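Finally getting to the bag pile. I have been putting this off since March.

For anyone new: I sew and resell plain canvas bags, mostly drawstring and snap-top. The last lot I bought was 300 blanks from Sivlow, off-white, unprinted. They came crushed flat in a carton and every one needs opening up, checking and folding again before it can go out.

Niall Drummond asked what I check for. Snap first. Then the side seams. Then I turn the corners out and look at the bottom. If the snap wobbles it goes in the repair box.

The fabric has little dark flecks all through it. People write to me thinking it's dirt. It's unbleached cotton and the flecks are bits of seed. They don't wash out and they aren't supposed to.

Working on the white cloth this afternoon.
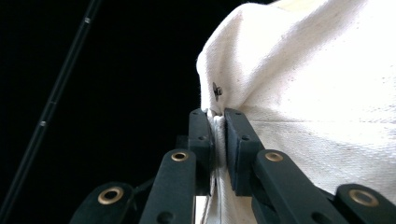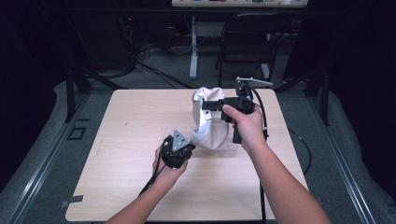 Folding is the slow part. Heavy weave doesn't want to lie down. I pinch the side seam, pull it straight, then press the air out from the bottom up. Top edge goes over last so the snap ends up on the inside and doesn't mark the next bag in the stack.

I tried ironing a batch of 70 last time. Looked great for a day, then they relaxed and the stack leaned over anyway. Not doing that again.

Calum Matheson says to roll them. I did try it. Rolled bags take up less of the shelf but they arrive curly, and I got two messages from the same shop asking if they were seconds. So they get folded.

Storage, as a few of you asked: the finished ones go in a Stivby box with the lid on, standing up like files, snaps all facing the same way. Cardboard between sizes. The repair box is just a shoebox.

On the snaps — I use a hand press and dark metal ones, small size. Plastic snaps are cheaper and fine on thin cotton. On canvas this thick the post is too short and they pop off.

Someone wanted to know if you can machine wash these. Cold, snap open, hang to dry. They will shrink a little the first time.

Repairs are next, probably after dinner. If you're waiting on the large size, they're at the bottom of the carton and I haven't reached them yet.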